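How I bottle a batch of ginger beer at home without wrecking the kitchen
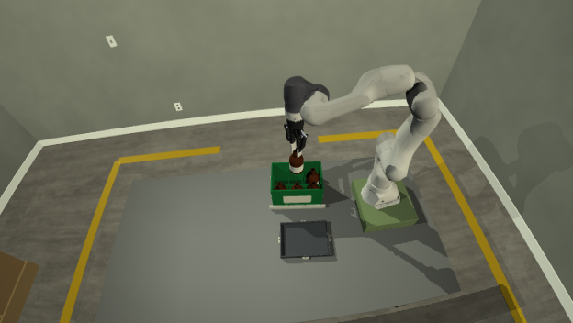

I've been making ginger beer every October for years now, mostly because Mum's neighbour gave me her ginger plant and I felt too guilty to let it die. Bottling day used to be a shocker, with sticky floors and me swearing at the siphon hose, but I've got it down to a decent routine (touch wood!). First up, sort out your bottles and something to stand them in. I'm a big fan of brown glass standing upright in a crate with divided compartments, like the green one there, so nothing clinks or topples when you cart it out to the laundry. Give yours a white label band while you're at it, and you'll have somewhere to scribble the batch.

What you'll need

18 clean bottles made for fizzy drinks, plus caps and a capper
A siphon hose and a bottling wand
No-rinse sanitiser
A big pot and a long spoon
400 g of white sugar
Old towels, more than you think

Check your bottles

Please only use bottles made to hold pressure! Jam jars and fancy oil bottles can burst, and I've picked glass out of a skirting board, so take my word for it. Run your thumb round each lip and chuck any with a chip. If there's gunk in the bottom, soak them overnight in warm water with a scoop of unscented laundry soaker, then rinse until they don't feel slippery.

Sanitise

Mix the sanitiser the way the packet says and swish it through everything the brew will touch, the caps included. I drain my bottles upside down in the dishwasher rack. My mate Keegan Doolan bakes his in the oven instead, which is fine too, but let them cool down slowly or they'll crack.

Prime and fill

Wait until the ferment has properly finished. I want the same hydrometer reading two days running, and if it's still dropping I leave it alone. Then work out your priming sugar for the volume you've got (there are plenty of calculators online) and weigh it out of the 400 g. The rest is for the next feed of the plant. Boil the priming sugar in a cup or two of water, let it cool and tip it into the bottling bucket. Siphon the brew in on top, nice and gentle, no splashing.

Fill each bottle right to the top with the wand in. When you pull the wand out the level drops and you've got your headspace sorted, easy as. Cap them as you go.

Where to keep them

Somewhere dark and not too hot, inside a lidded tub in case one goes off. I put a plastic tester bottle in with mine and give it a squeeze each morning. Once it's rock hard, the whole lot goes in the fridge and stays there. Open the first one over the sink!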